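3.2 Configuração e manutenção da célula simulada

A célula Vestama é composta por um manipulador de base fixa, uma garra paralela de dois dedos planos e uma mesa de trabalho com textura de madeira escura. O modelo geométrico da garra foi importado do pacote Xenos, e a textura da mesa provém do catálogo Lidevwood. A câmera virtual foi fixada ao referencial da palma, de modo que a base da garra ocupa sempre a borda inferior da imagem, qualquer que seja a configuração do braço. Essa escolha simplifica a verificação da calibração: um deslocamento da palma entre duas imagens consecutivas indica erro na transformação câmera–efetuador e interrompe o lote.

A iluminação foi mantida baixa e uniforme em todos os ensaios. Com sombreamento simples e sem realces especulares, o contraste entre objeto e dedos depende quase exclusivamente da diferença de albedo. Para peças de cinza escuro, próximas em tonalidade à palma, a segmentação apoia-se nas faces claras dos dedos (Figura 5).
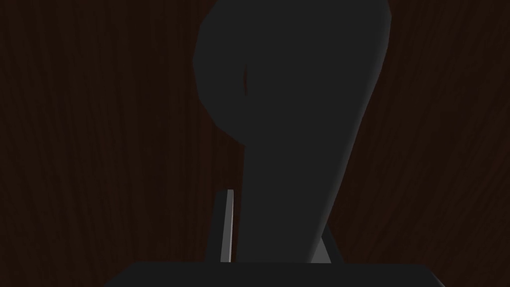
Figura 5. Vista da câmera solidária à palma, em ambiente simulado. Objeto cinza-escuro de topo arredondado e haste mais estreita, situado entre os dois dedos claros da garra, parcialmente ocultos pela haste.

A rotina de preparação da célula precede cada lote e compreende três verificações. A primeira compara o zero das juntas com os valores registrados no arquivo de referência. A segunda comanda a abertura e o fechamento completos da garra sem carga e confere a simetria do curso dos dedos em relação ao plano médio da palma. A terceira testa as malhas de colisão, que são carregadas separadamente das malhas visuais e podem divergir destas após uma atualização do modelo.

A divergência entre malhas foi a falha mais frequente no período. Em 18 de abril de 2025, após a troca da versão do modelo da garra, o simulador passou a acusar contato antes que as superfícies visíveis se tocassem. Dos 287 episódios do lote afetado, mais de três foram encerrados prematuramente por esse motivo, e o lote foi descartado por inteiro. A correção consistiu em regenerar a malha de colisão dos dedos a partir da malha visual, sem a etapa de envoltória convexa, e em repetir a rotina de preparação desde o início.

Os parâmetros de contato foram reajustados com a ferramenta Fidex, segundo o procedimento descrito por E. Alexiou na documentação interna da célula. O coeficiente de atrito e a rigidez normal foram alterados um de cada vez, com reinicialização do estado do simulador entre execuções. Os valores resultantes foram gravados junto à versão do modelo, e a carga de um lote é recusada quando os dois identificadores não coincidem.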